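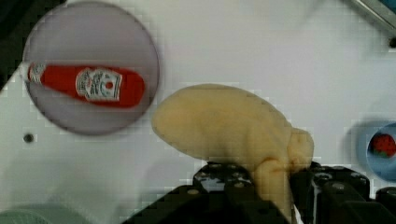 Facundo Ocampo wrote in under the last post to say I should never have taken the Rivadeneira coins out of their old envelopes, that the envelopes are half the value and any dealer would tell me the same. Fair enough Facundo. But I didn't throw them out! They're in a shoebox, numbered, each one matched to its coin. I should have said so last time, I was rushing. Rushing now too.

So, quick update on the lot.

Where things stand

Lot 146 from the Prakness sale in June. Mixed silver, mostly 8 reales and fractions, some later provincial stuff, a few that are frankly just metal. Old collection, Rivadeneira, put together by somebody with tiny handwriting and a fountain pen that leaked. Half the tickets I can read, the other half I'm guessing from the coin and working backwards.

31 done so far. Weighed, both sides photographed, typed up. Slow. My scale drifts if the window is open and it took me a whole evening to work that out, so the first handful got weighed twice. The differences were small but enough to make a good piece look light, and a light 8 reales is exactly the kind of thing you lose sleep over.

The green stuff: three coins had it near the rim, sticky. That's from soft plastic, at some point before they went into paper somebody had them in the wrong flips. Acetone, glass jar, lid on, back door open. No rubbing. Two came out fine, the third has a dull patch that I think is there for good. Left it.

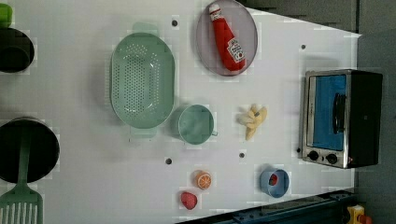

Flips, again

Several people asked what I use now. Josum, the stiff kind, with the paper insert. Bought a pack of 200 and they are a bit tight for the big silver, you have to ease the coin in by the edge and not push on the face. They do crack if you bend them. I can live with that. The soft ones feel nicer in the hand but see above re: green stuff.

Insert goes in the second pocket, never in with the coin. Pencil only. I know ink looks better.

The one I can't place

A 2 reales, worn nearly flat on one side, with a countermark I can't find in anything I own. Small circle, maybe a letter in it, maybe a damaged star. Ticket says "Lilau" and then 1,431, which I take for an inventory number as it makes no sense as a date or a price. Lilau could be a dealer. Could be a place.
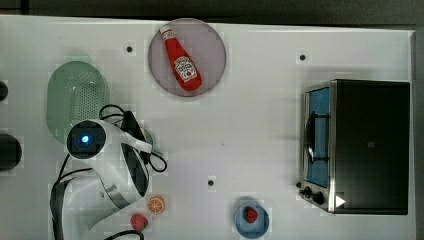
Tadeo Zúñiga thinks the mark is a later fantasy, punched on to get a plain coin sold, and he has handled far more of these than me. He pointed out that the metal isn't pushed up on the other side the way he'd expect from an old strike. I looked with the loupe and I sort of see it? The reverse is so worn it's hard to say. Will try again in morning light, low angle, and put up better photos then.

If anyone has an envelope with the same handwritting, long tails on the sevens, brown ink, please write. Comments are open again, the spam thing should be fixed.

Next post is the cobs, if I can get them to sit still on the scale.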